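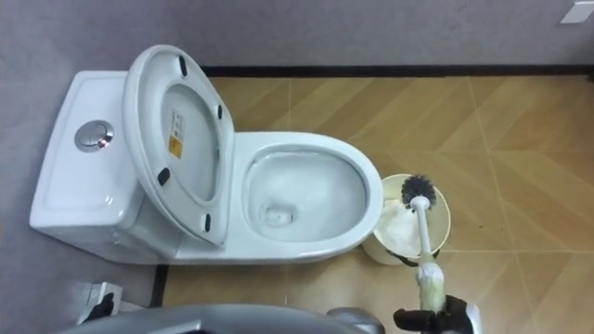 From: Kwadwo Agbenyega
To: Lomenura film list
Subject: Re: Casting news on the Wumbei sequel

Thanks to everyone who wrote in about the sequel. I'll answer what I can and quote Junaid further down, as his message went to only part of the list.

The production office has now confirmed that Kofi Atinga will return as the ferry captain. He signed for this picture and has an option on one more. The female lead has not been announced. The names going around since March came from a fan page, and I would not repeat them.

Shooting starts in Prestton and then moves to the harbor at Vetport for the chase. They put out a call for 2,000 extras for the harbor days and had 2,209 sign up, so the list is closed. If you signed up, you should get an email with a call time. Most of the calls are for 5 a.m., and parking is at the fish market, not at the dock.

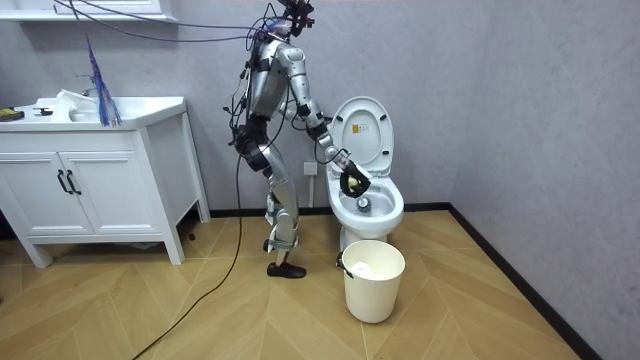 The music is the part I know least about. Homa Pakzad wrote the songs for the first film and has said she is working on three new ones, but I don't know if that means three in total. The first film had a title song that played twice, and a lot of people on this list thought once was enough.

Now to the running time. Junaid wrote:

> I saw the first one again last night and it drags badly
> after the wedding. The boat race should come sooner. If they
> are bringing back the same editor I hope somebody has a word.
> Also, is it true the brother is back? He drowned.

The editor is the same. The brother is in the script, but I was told his part is all flashback and takes up two scenes. The wedding stays a sore point with me too. I would cut the second speech and keep the dance.

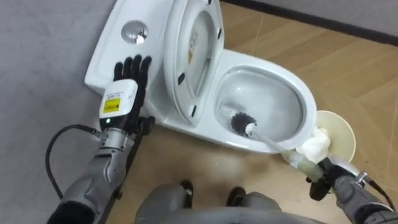 Kwaku Lamptey disagrees and says the wedding is the only part where the two families talk to each other, and that without the second speech the fight on the pier makes no sense. He would sooner lose the whole customs office business. He also asks if the sequel will be subtitled from the first week this time. I have passed that on and have no answer yet.

One correction to my last message. I said the first film was shot entirely in Vetport. The night market was done in Prestton, on the street behind the old bus station.

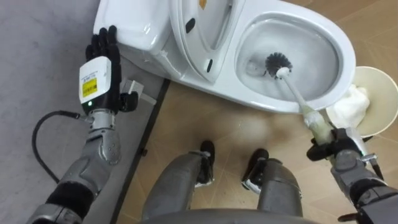 Archive page last modified: March, 4:40 p.m.

Please trim your quotes when you reply, and start a new subject line if you want to talk about the TV version. I'll write again when the female lead is announced.

Kwadwo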